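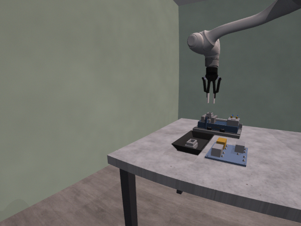 4.2 Prepaid balances and failed top-ups

Salline sells computing time to customers who run simulations. It doesn't send invoices to small accounts. A customer adds money to a balance, and each job draws the balance down while it runs. Until October the only way to add money was by card, through the payment processor Vornier. Salline then added a second method, the Hoani wallet, and left the card option in place. Both methods appear on the same page, with the card listed first.

We looked at what happened after a customer pressed the button to add funds. An attempt was treated as complete when the money appeared in the balance and the customer had received a receipt. If the processor accepted the payment but the balance did not change within the same session, we recorded the attempt as delayed. Everything else was recorded as failed, including attempts in which the customer closed the page. The server logs do not let us separate a closed page from a lost connection, and we have not tried to guess.

Jobs on Salline vary a good deal in length, and the price of a job is not known in full before it starts. The customer sees a price per minute and an estimate. When the balance reaches zero the job is paused and its state is kept for a limited time. A top-up made during a pause is therefore more urgent to the customer than one made in advance, and we report the two kinds separately.

For top-ups made in advance, the choice of payment method had little effect on completion. Customers who met an error usually came back later and tried again, often with the same method. Top-ups made during a pause behaved differently. Of 100 such attempts drawn at random from the wallet group, 81 were complete by our definition. The rest were mostly delayed, and most of the delayed attempts were credited later without any action by support. We do not have a matching sample for cards, as Vornier returned status codes in a different form before the change and the older records could not be matched to balances with confidence.

The delays had a simple cause. Hoani sends a notice to the merchant when a payment clears, and Salline's billing service read these notices in batches. A customer could see the money leave the wallet and still see an unchanged balance on the other side. Several wrote to support at this point. A smaller number paid a second time, which left them with more credit than they wanted and led to a refund request. Refunds to the wallet are made in full, but the fee for currency conversion is not returned, and this fee was the subject of most of the complaints we read.

Salline shortened the batch interval to 2 minutes and added a line of text to the payment page saying that the transfer was being checked. The two changes went live together, so their effects cannot be told apart. Second payments became rare afterward. Requests to support about missing credit also fell, although they had already begun to fall before the change.

The minimum top-up also matters. It was set at $5 for both methods. Customers on the wallet chose the minimum more often than customers on cards, and they paused more often as a result. This may reflect who uses the wallet more than anything about the method itself. Many wallet accounts were opened from countries where cards issued locally are often declined by Vornier, and these accounts were also newer. A new customer has good reason to begin with a small amount.

We tested one other explanation. The payment page was translated by Gulham, and in an early version the wallet button carried the word for "withdraw" in one language. The error was fixed before our sample begins. Removing all accounts set to that language does not change the results in this section.

Figure 2. Computer-rendered scene with a robot arm above a table. The gripper fingers are apart and hold nothing.

The next section turns to automatic top-ups, which were offered for cards only during the period studied.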